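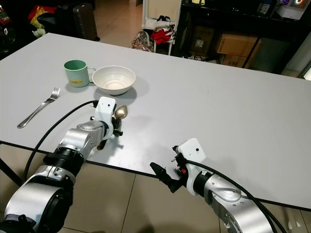
Left gripper with the spoon, by the bowl.

Ticket 40, Lornholm staff kitchen, 21 Dec 2023
Raised by: Tayla Tipoki
Robot pauses during table laying. Staff on early shift now wait beside it to restart. 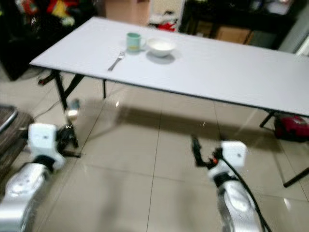
Who restarts it when Tayla is off?
Lefteris Lambrakis, until two more people are trained.

Speed cut to 50 per cent – pauses less often. Early shift want their old start time back.

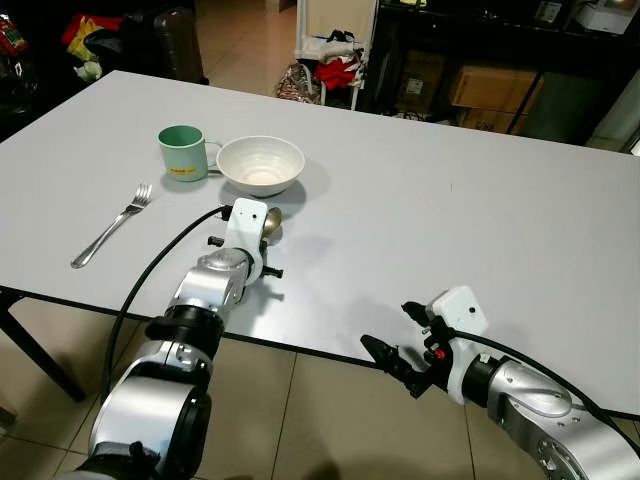
Spoon in front of the bowl, next to the left gripper.

Restart steps printed for the kitchen wall. Rota change goes to Briditz

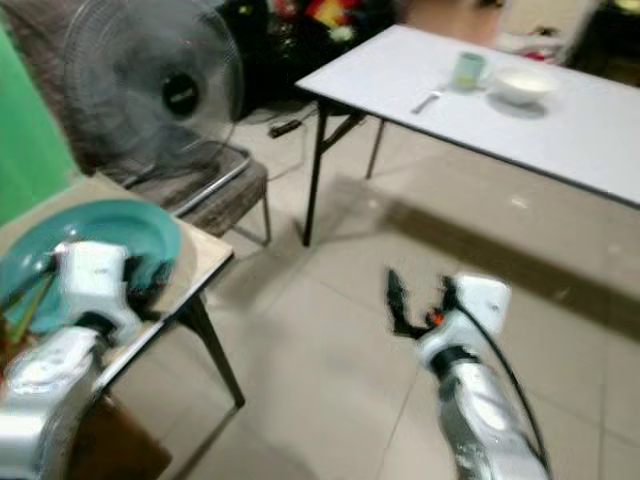
for approval – hand laying stays on the rota until then. Ticket left open.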